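Weighing What Gets Sent Back

Returned textiles are awkward stock. A boxed kettle comes back as a boxed kettle, with a fixed shape and a barcode on a flat face. A garment or a throw comes back in whatever the customer had at hand, and the sorting bench has to deal with it from there.

Marthinus Oosthuizen set up the returns line at Stevwood, which handles soft goods for the mail-order label Farness. The site received 1,166 textile parcels in June. Of these, 601 arrived in something other than the original packing, most often a retail carrier bag.

The carrier bag causes two problems. Thin plastic stretches over bulky fabric and wrinkles, so print on the outside can't be relied on for identification. Fabric also works its way out of the opening, and folds outside the bag can drag on the bench and throw off a reading. 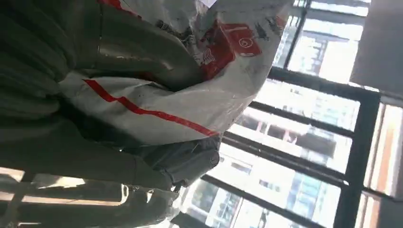 Should the item be taken out of the bag before it is weighed?
Leave it in for the first reading and take it out for the second. The first figure is checked against the carrier's record, the second against the product file, and the difference is logged as packing.

Oosthuizen's procedure has 4 steps. The loose fabric is gathered in, the bag is folded down over it, the scale is zeroed, and the parcel is placed at the center of the tray. Clear film is set aside and weighed with the empty bag. An empty carrier adds little, but the number is still written down - a missing entry takes longer to trace than a small one.

The bench scale is a keypad model with a stainless steel tray. A flat tray wipes clean and does not snag knitwear, though a limp bag will slump over the edge if it is not folded first.

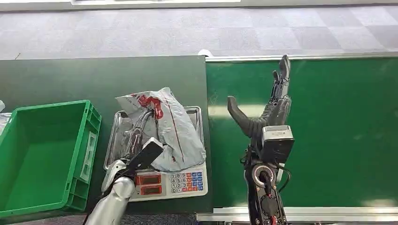 Zeroing is repeated after every parcel. Lint and scraps of film collect on the tray, and drift from this source accounted for most of the 224 readings that had to be repeated in the first month. The figure fell once a brush was kept beside the scale.

Weighed items go to one of two racks supplied by Trummer. Those within tolerance are refolded and put in a new sleeve. The rest are opened out on a table and checked for missing belts, liners and spare buttons. Plutetti, which makes the sleeves, now prints the packed weight on the flap, and Stevwood plans to use that figure in place of the product file for new lines.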